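# Teaching Two Arms to Fold Pants

Final report, Brultville robotics club, spring project

We wanted a project that people outside the club would understand in one second. Last year's line follower was great (we loved it!) but every visitor at open house asked what it was for. So this year we picked laundry, and pants in particular, which have two long legs that love to slide off in different directions.

## What we were trying to do

The goal was a fold from start to finish with no human hands on the fabric: pants flat on the table, one leg over the other, then folded in half toward the waistband. We named the whole setup Levell and the control program Stuleck, after the streets the two halves of our team walk home on.

We used 2 arms, one on each side of the table. First we drove them by hand and recorded everything, and then we trained a model on the recordings. By the end we had 645 recorded folds, and I think every one of us can now fold pants in our sleep.

## Setting up the table

This took way longer than planned. Our first tablecloth was plain white and shiny, and the fabric skated around on it like a puck. We switched to a pink cloth with a white grid and things got better right away. The cloth grips a little, and the grid is wonderful for people too, because you can glance at it and see that a leg has drifted a square to the left.

We also learned to care about cables. If one gets under the pants, the fold is ruined and you start over. Tape helped, and so did a rule that whoever resets the clothes also checks the cables.

## Recording the folds

We worked in shifts of 3: one driver, one person resetting the clothes, and one keeping the log. Driving is really fun for the first half hour and then your shoulders start to complain. The trick we all ended up using was to let one arm do the grabbing while the other stays up out of the way until it's needed.

The lengthwise fold came together first. Once the pants are in one long strip, the cuff is at one end and the waistband at the other, and the remaining job is a lot easier to picture. The pocket area still gave us trouble, with extra layers that like to make their own little fold on top.

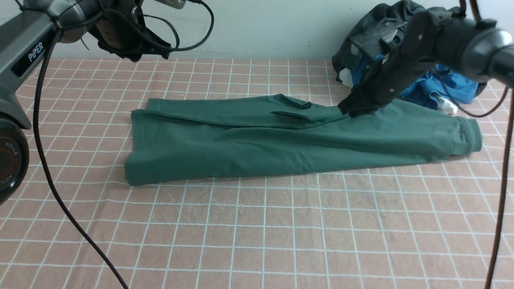

## Results

Our final test was 36 tries with the trained model and nobody touching the controls. The lengthwise fold was clearly its best step, and watching it line up the legs by itself for the first time was the loudest moment the club room has had all year. The second fold was shakier. Sometimes the gripper took only the top layer and peeled the pants open again, which is heartbreaking to watch at robot speed.

Thick hems were easier to grab than thin ones, and dark pants worked fine once we fixed the lighting.

## What we'd change

- Start recording earlier. We lost most of February to the table and the lights.
- Write down the reset position on day one, so all the shifts lay the pants out the same way.
- Mix in more kinds of pants from the beginning.
- Try softer fingertips for catching both layers.

Next up is shirts. The Lundgren team already wants to trade recordings with us, and we've started practicing sleeves.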